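I've been a regular at the same little inn, the Flonley, for going on nine years, and I adore it, so take this as a complaint from a friend. I'm tired of hotels doing my giving for me.

You know how it goes. You book two nights, and at the bottom of the confirmation there's a cheerful line saying a dollar of your stay goes to a good cause. In March mine went to a heart screening fund. Lovely! I have high blood pressure in the family and I'm all for heart screening. But I paid $1496 for my stay (peak ski season, don't get me started) and the fund got two bucks, one for each night. I spent more than that on a muffin.

My friend Larysa Koval thinks I'm being a crank. Her argument is that two dollars is two dollars more than the fund had before, and that a busy inn fills a lot of rooms. Fair enough. I wrote and asked the manager, Aaliyah Lemieux, what the whole thing raised last season, and she answered the same afternoon, which I give her full credit for. The total was $2652. I went back and forth on that number for days. It's real money, and it would buy a clinic a decent stack of supplies. It's also less than two bookings like mine.
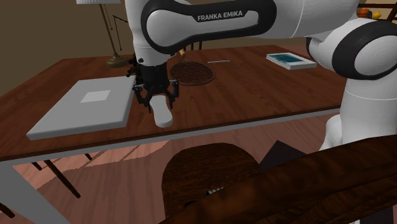 ## What I'd like to see instead

Print the total. Put it on a card at the front desk, right by the bowl of mints, and put last year's next to it. If it's small, let it be small. I'd trust a place a lot more for telling me.

Then let me chip in on my own! Ask me at checkout if I want to add $20. I'd say yes nearly every time, and I bet plenty of other guests would too, especially the ones who've just had a good breakfast and a soak in the hot tub. As it stands, I see that cheerful line and feel like I've already done my part, so I close the email and never think about hearts again until the next one shows up.

And please, give the staff something. Oksana Moroz has cleaned rooms there as long as I've been going, and she told me she'd love a paid morning off to get her own screening done. She's been putting it off because the clinic is only open while she's on shift. An inn that cares about screenings could start with the people pushing its carts.

I sent all this to Aaliyah in a much longer email. She says she'll bring it up with the owners, and I've already booked for next winter.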